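Informe de avance de junio
Casa de acogida Tolentino — programa de ropa de cama y dormitorios
Para: Fundación Drotevo
Preparado por: Bianca Moldovan, coordinación de la casa

¡Qué mes llevamos! Cuando os escribimos la última vez teníamos la ropa de cama repartida entre tres armarios, dos trasteros y el hueco de la escalera, y ahora mismo os podemos decir dónde está cada sábana. Bueno, casi cada sábana (hay un juego bajero de cuna que sigue en paradero desconocido).

Lo que hemos hecho

Terminamos el inventario completo. Son 591 piezas entre sábanas, fundas, mantas, colchas y edredones, bastantes más de las que calculábamos cuando pedimos la ayuda. De esas, 198 han salido de circulación: elásticos vencidos, costuras abiertas, manchas que ya no se van. Las de algodón que todavía tenían tela buena las hemos cortado para trapos y para forrar las baldas del cuarto de lencería; el resto fue al contenedor textil del barrio.

El cuarto de lencería está pintado y con las estanterías montadas. Las baldas de abajo quedaron un poco altas respecto al plano, pero así cabe el cesto grande con ruedas y al final todo el mundo prefiere la altura nueva. Cada balda lleva su etiqueta por medida de cama y los edredones van arriba del todo, en bolsas de tela con cierre.

También hemos renovado los seis dormitorios de la primera planta. Colchones nuevos, protectores y dos juegos de cama completos por plaza, para que siempre haya uno puesto y otro limpio en la balda. El pedido a Cakgate llegó en dos entregas. En la segunda faltaban fundas de almohada y las repusieron esa misma semana sin coste de portes, cosa que les agradecemos mucho.

Los talleres de la mañana

Esta es la parte que más ilusión nos hace contaros. A las diez nos juntamos en uno de los dormitorios quienes quieran y hacemos la cama juntos: poner la bajera sin que se suelte la esquina, remeter la encimera, estirar la manta, doblar el edredón a los pies. Parece poca cosa y sin embargo hay residentes que nunca habían tenido una cama propia que hacer, y otros que llevaban años sin una. ¡Se ha llenado todas las sesiones!

Una decisión que tomamos sobre la marcha fue dejar que cada persona eligiera sus colores. En la solicitud habíamos puesto todo blanco por facilidad de lavado. Al final compramos las bajeras en tonos claros, que aguantan bien el lavado a temperatura alta, y dejamos libre lo de encima: mantas, colchas, edredones, lo que cada cual escoja del cuarto de lencería. Hay gente que tarda media mañana en decidirse y no pasa nada. Las combinaciones que salen son estupendas y los dormitorios han dejado de parecer un hospital.
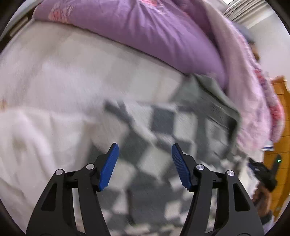
Sábana clara, edredón morado y tela de cuadros grises y blancos.

Los cuadros tienen muchísimo éxito, por cierto. Si hay una segunda compra pediremos más estampados y menos lisos.

Gasto

De la ayuda concedida hemos ejecutado aproximadamente 4000 euros, entre colchones, ropa de cama, pintura y estanterías. Las facturas van en el anexo, ordenadas por proveedor. La partida de estanterías salió algo por debajo de lo previsto y os pedimos permiso para pasar ese sobrante a protectores de colchón, que es donde nos hemos quedado cortos.

Lo que no ha salido tan bien

La secadora. Con los edredones gruesos no puede, hay que hacer dos ciclos y aun así salen húmedos por el centro. De momento los llevamos a la lavandería de Tosthorpe, que nos hace precio, pero perdemos un día entero cada vez. Estamos pidiendo presupuestos para una de más capacidad y os los mandaremos en cuanto los tengamos, sin compromiso por vuestra parte.

Tampoco hemos empezado la segunda planta. La humedad de la pared del fondo resultó ser una bajante y la comunidad tiene que arreglarla antes de que metamos nada allí.

Próximos pasos

Durante el verano queremos repetir los talleres con un turno de tarde, a las seis, para quienes trabajan por la mañana. Prepararemos además una hoja plastificada con los pasos para lavar y guardar, que irá en la puerta del cuarto de lencería — la están dibujando dos residentes y promete muchísimo.

Y venid a vernos cuando queráis. Avisad el día antes y os guardamos sitio en la mesa.

Un abrazo de todo el equipo,
Bianca Moldovan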